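Gutero shirt size table - README

Collar and sleeve sizes for the Badska and Naylor shirt ranges, compiled for the Zatville store.
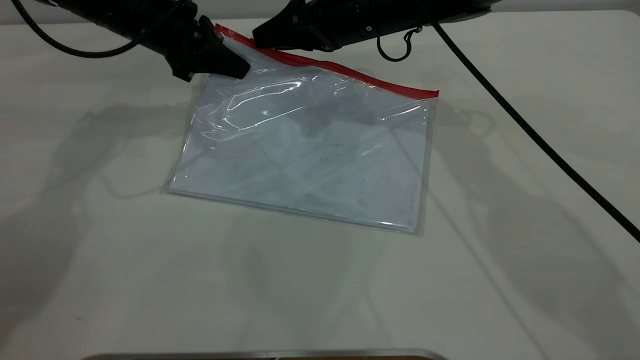

One reply on the first draft asked why slim fit had no rows of its own, as the collar is the same but the chest is 5 cm smaller. Slim fit is now listed separately.

Contents
sizes.csv - one row per shirt style and collar size, 11 columns
styles.csv - style names and fit codes

Notes
All measurements are in centimeters. Sleeve length runs from center back to cuff edge. Blank cells mean the maker gives no figure. Naylor dress shirts come in 3 sleeve lengths, Badska in one.

Last updated 10/02/2019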